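Print this story | E-mail this story

Folding storage box still a tall order for robot arms, Praston trials find

Last updated: May 31, 2022

PRASTON — A robot arm can put together a plastic storage box from its parts, but it will take far longer than a store clerk and it will often need a person to step in, according to trials run by the automation firm Clevura.

The company has spent the months since October trying its arms on chores taken from homes and from the back rooms of stores. The list includes stacking boxes, opening and closing doors on small cabinets, wiping shelves and standing up flat panels so they can be fitted to a base. Clevura says it made 667 attempts at the box job and finished 62 of them with no human help.

"That number is low, and we are publishing it anyway," said Anas Zerouali, who runs the trials. "People see a short video of a robot making a bed and think it is ready. We wanted to put down what happens when you let it try the same job all day."

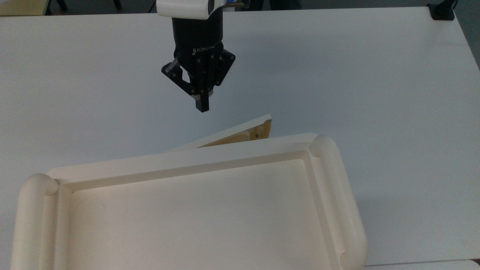 Most of the failures came early in the job, Zerouali said. The arm would close on a panel a fraction of an inch off, and the part would turn in its grip. Later steps were less of a problem once the first panel was held the right way.

Thin, pale parts on a pale table are also hard for the software to pick out, he said. The firm tried colored tape on the edges for part of the winter and then took it off, on the grounds that a customer's boxes would not come with tape.
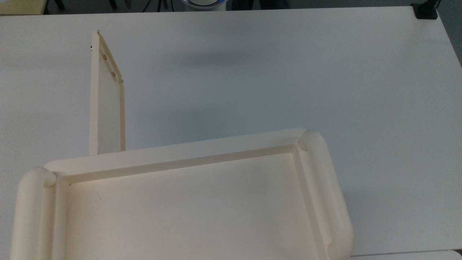

A cream-colored panel with small metal fittings along its edges, behind the tray.

The box job was picked at the request of Hirlow, a housewares chain that sets up display units by hand in each of its stores. Nawal Morsy, the chain's operations manager, said a worker who knows the product can build one in under two minutes. The robot's average on a good run was 10 minutes.

"I'm not going to buy a machine to do that today," Morsy said. "I would look at it again if it could run overnight and leave me a row of finished units in the morning."

Doors were a second sticking point. The arm could pull one open fairly often, Zerouali said, but closing it without moving the box took more care — the push has to stop as soon as the door meets its frame. Of 112 tries at closing a door in April, the firm counted fewer than half as clean.
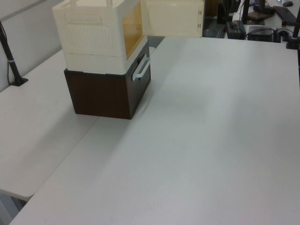

Stacked storage boxes on the work table, the upper one with its door open.

Clevura does not sell a household model and has not set a date for one. Zerouali said store work is likely to come first, with the same few products handled over and over. Homes are harder, he said, as every kitchen and closet is laid out in its own way.

The next round of trials will add soft items such as towels and bagged goods. Hirlow has agreed to supply the stock. Morsy said the chain has no plans to change staffing at any store as a result of the work.

Print this story | E-mail this story

Reader comments (4)

stockroom_gal: I put these kinds of boxes together for a living and I still get a panel backwards once a week. Would like to see it do the ones with the missing pin.

Osman: 62 out of 667 is a bit over 9 percent. My kid does better than that and he is six.

R. in Praston: Fair play to them for giving the real figures. Most outfits only show you the one that worked.

tealkettle: Call me when it does laundry. Folding AND putting away.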